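Den Pudding räumt noch niemand weg

Von Hazel Ambrose

In meiner Küche in Botitz steht ein Vorratsschrank, der seit Jahren nach demselben Prinzip eingeräumt wird: Was zuletzt gekauft wurde, steht vorn, und was abläuft, steht hinten. Ich hätte gern eine Maschine, die das umkehrt. Sie müsste Packungen herausnehmen, das Datum lesen und die Packungen wieder hineinstellen, ohne das Mehl umzuwerfen. Nach allem, was man über Haushaltsroboter liest, sollte das machbar sein. Ich glaube, dass es noch eine Weile dauert, und ich glaube auch, dass die Gründe dafür weniger geheimnisvoll sind, als oft getan wird.

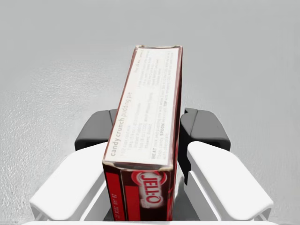
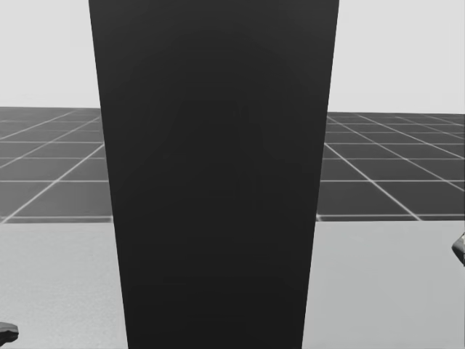 Beide Bilder sind am Computer berechnet. Im ersten hält ein Greifer eine Packung Jell-O-Puddingpulver, im zweiten ragen links und rechts Greiferspitzen ins Bild.

Eine Schachtel zwischen zwei Fingern zu halten ist in der Simulation eine überschaubare Aufgabe. Der Rechner weiß, wo die Schachtel steht, wie breit sie ist und wie schwer. Er kann denselben Griff über Nacht immer wieder durchspielen, und wenn etwas fällt, wird nichts schmutzig. Dagegen ist nichts einzuwenden. Auch Piloten üben im Simulator, und ich möchte in keinem Flugzeug sitzen, dessen Besatzung darauf verzichtet hat.

Der Abstand zwischen dieser Übung und meinem Schrank wird trotzdem gern unterschätzt. Im Schrank steht die Schachtel zwischen anderen Schachteln. Sie klemmt, weil jemand zu viel eingekauft hat. Eine Tüte Linsen ist mit einem Gummiband verschlossen, und das Gummiband ist alt. Dahinter steht ein Glas, dessen Deckel klebt. Ein Mensch greift hinein, merkt den Widerstand, schiebt mit dem Handrücken etwas beiseite und denkt dabei an den Elternabend. Diese kleine Bewegung mit dem Handrücken kommt in keiner Aufgabenbeschreibung vor, und ohne sie bleibt der Schrank, wie er ist.

Im vergangenen Jahr war ich mehrmals bei Emness, einem Versandlager für Trockenwaren am Stadtrand. Dort packt eine Anlage namens Rostinine Kartons. Sie nimmt Schachteln von einem Band und setzt sie in Versandkisten. In einer Schicht schafft sie 2.000 Stück, und wer ihr eine Viertelstunde lang zuschaut, vergisst leicht, dass daran einmal etwas schwierig war. Nii Bawa leitet die Schicht. Ich fragte ihn, was die Maschine nicht kann, und rechnete mit einem Vortrag über Glasflaschen. Er sagte: »Retouren.«

Retouren sind Kisten, die zurückkommen. In ihnen liegt, was der Kunde hineingetan hat, in der Reihenfolge, in der er es hineingetan hat. Manche Schachteln sind eingedrückt, manche aufgerissen und mit Klebeband geflickt, und einmal lag ein Kinderschuh dabei. Für die Retouren stehen bei Emness vier Leute an einem langen Tisch. Sie sehen eine Packung an, drehen sie, drücken gegen die Lasche und legen sie auf einen von drei Stapeln. Das geht schnell, und keiner von ihnen könnte genau sagen, woran er die Entscheidung festmacht. Bawa hat versucht, es für eine Einarbeitungsmappe aufzuschreiben. Nach zwei Seiten hat er die neuen Kollegen lieber danebengestellt und zuschauen lassen.

Die Schachtel vom Band und die Schachtel aus der Retoure können dieselbe Schachtel sein. Die eine Arbeit macht die Maschine, die andere macht sie nicht. Wer fragt, ob Roboter Schachteln packen können, bekommt deshalb zwei richtige Antworten, und je nachdem, wer etwas verkaufen will, hört man nur eine davon.

Der Haushalt besteht nach meiner Rechnung fast ganz aus Retouren. Nichts kommt dort von einem Band. Die Wäsche liegt verdreht im Korb, ein Ärmel steckt im anderen. Auf dem Küchentisch liegen Krümel, ein Brief vom Finanzamt und ein Stein, den ein Kind von draußen mitgebracht hat. Die Krümel sollen weg, der Brief soll bleiben, und über den Stein muss man reden. Ein Gerät, das den Tisch abräumt, muss diese Unterschiede kennen, bevor es irgendetwas anfasst. Das Greifen ist dann der kleinere Teil.

Man kann dagegenhalten, dass solche Einwände schon gegen die Waschmaschine erhoben worden sind. Das stimmt, und der Vergleich ist lehrreich. Die Waschmaschine hat den Waschtag abgeschafft, indem sie sich eine einzige Sache herausgriff und die dafür in einer geschlossenen Trommel erledigt. Sie geht nicht durch die Wohnung und sucht Socken. Sortieren, Einfüllen, Herausnehmen, Aufhängen und Falten sind bei uns geblieben. Mit der Spülmaschine war es ähnlich. Beide Geräte haben gewonnen, weil sie auf die Hand verzichtet haben. Der Haushaltsroboter will nun ausgerechnet die Hand ersetzen und damit alles, was die früheren Maschinen liegen gelassen haben. Es ist der schwerere Rest.

Mich stört an der Debatte vor allem die Art, wie der Erfolg gemessen wird. Ein Video zeigt, wie ein Arm ein Handtuch faltet. Man sieht ein Handtuch. Ich wüsste gern, wie das Handtuch vorher hingelegt wurde, wie viele Versuche es gab und was geschieht, wenn als Nächstes ein Spannbettlaken kommt. Eine Bekannte, die in einem Pflegeheim die Wäscherei führt, hat mir vorgerechnet, dass sie an einem normalen Vormittag 36 verschiedene Arten von Textilien in den Händen hat, Waschlappen mit Namensschild eingerechnet. Sie würde einer Maschine gern die Handtücher überlassen. Wenn sie aber danebenstehen muss, um ihr die Handtücher einzeln und glatt hinzulegen, faltet sie lieber selbst.

Dieses Danebenstehen wird in den Rechnungen der Hersteller selten aufgeführt. Die Firma Amegashie, die unter anderem Regalroboter für kleine Läden anbietet, hat mir auf meine Anfrage freundlich und ausführlich geantwortet. In dem Schreiben war viel von Entlastung die Rede. Wer den Roboter morgens aus der Ecke holt, wenn er sich dort festgefahren hat, stand nicht darin. Im Laden, den ich daraufhin besucht habe, war es die Auszubildende. Sie hatte damit kein Problem und fand das Gerät sogar ganz nett. Die Konservendosen stellte es ordentlich ein. Die Beutel mit geriebenem Käse machte sie.

Ich halte es für falsch, daraus zu schließen, dass die ganze Richtung nichts taugt. Vor zehn Jahren hätte ich auch die Dosen nicht geglaubt. Die Greifer sind besser geworden, die Kameras ebenso, und die Programme lernen inzwischen an Beispielen, was man ihnen früher Zeile für Zeile vorschreiben musste. In Lagerhallen und Werkstätten, wo man die Umgebung der Maschine anpassen darf, werden wir davon bald mehr sehen. Bei Emness ist für Rostinine der Boden neu gemacht, das Licht umgehängt und der Kartonlieferant gewechselt worden, der neue liefert mit engeren Maßen. Das war teuer und vernünftig. Ein Betrieb kann so etwas tun.

Eine Wohnung kann es nur begrenzt, und sie sollte es auch nicht. Ich kenne Leute, die für ihren Saugroboter die Teppichfransen abgeschnitten haben. Ich habe selbst einen Hocker weggegeben, unter dem unser Gerät regelmäßig stecken blieb. Es war ein guter Hocker. Solche Zugeständnisse macht man einzeln und ohne viel Nachdenken, und am Ende wohnt man zu einem Teil nach den Bedürfnissen eines Staubsaugers. Bei einer Maschine mit Armen, die auch noch die Schränke öffnen soll, wird die Liste länger. Griffe müssten passen, Vorratsdosen einheitlich sein, der Flur frei. Meine Mutter hätte gesagt, dass man dann auch gleich selbst aufräumen kann — und sie hätte es nicht als Witz gemeint.

Für sinnvoll hielte ich eine bescheidenere Auskunft von denen, die solche Geräte bauen. Sie sollten dazuschreiben, was in der Simulation geübt und was in einer fremden, unaufgeräumten Küche gelungen ist. Sie sollten sagen, wie oft ein Mensch eingreifen musste und wie lange. Wenn ein Gerät nur verschlossene, unbeschädigte Packungen auf einer freien Fläche versetzen kann, dann ist das eine ehrliche Leistung, und für manche Menschen wäre selbst das eine Hilfe. Jemand mit Rheuma in den Händen wird darüber anders urteilen als ich. Gerade deshalb braucht er genaue Angaben und keine Musik unter dem Film.

Nii Bawa habe ich beim letzten Besuch gefragt, ob er sich zu Hause eine solche Maschine hinstellen würde. Er überlegte länger, als ich erwartet hatte. Für den Keller ja, meinte er dann, da stünden die Getränkekisten, die seien alle gleich. In der Küche wolle er sie nicht haben, solange seine Kinder noch klein sind und alles irgendwo hinlegen.

Meinen Vorratsschrank habe ich vorige Woche ausgeräumt, von Hand, an einem Nachmittag. Ganz hinten fand ich zwei Päckchen Backpulver und eine offene Tüte Grieß. Den Grieß habe ich weggeworfen, das Backpulver steht jetzt vorn.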